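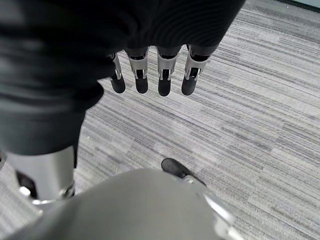

Notebook, April 23, 2024. Open day, hand demonstration

Written the same evening, so that Iwona and Chaminda can correct me tomorrow.

Setup
We used the right hand with the black sleeve on. Jailson wanted to show it without the sleeve, so people can see the cables, but Edileuza said that visitors put their fingers everywhere and I agree with her. The four fingers and the thumb all had the black rubber tips. Start position was the usual one, fingers pointing down over the carpet, thumb apart. Cycle counter at start: 1529.

What we showed
First the slow opening and closing, one finger after the other, then all together. After this the wave, which the children liked more than anything else. The Skesero people asked for the pinch with a coin. I did it 2 times and then I stopped, my coin was too thin for these tips. Next time bring the thick washers from drawer 48.

Problems
The third finger comes back a little later than its neighbors. I could hear it better than I could see it. Chaminda thinks it is the linkage, I think it is the tendon tension. Not decided.
The sleeve moves up toward the knuckles after many cycles. It needs one more strap.

Questions from visitors
How much force? I gave the value from our Dimden report, but I must check if it was measured with the old tips.
Can it play piano? Jailson said yes. Please do not say yes.

To do
- Check tension, finger 3, compare with the February sheet.
- Ask Edileuza for the strap.
- Write to Welington Falcão, he wants the slides.
- Counter at end was 242 higher, put this in the log.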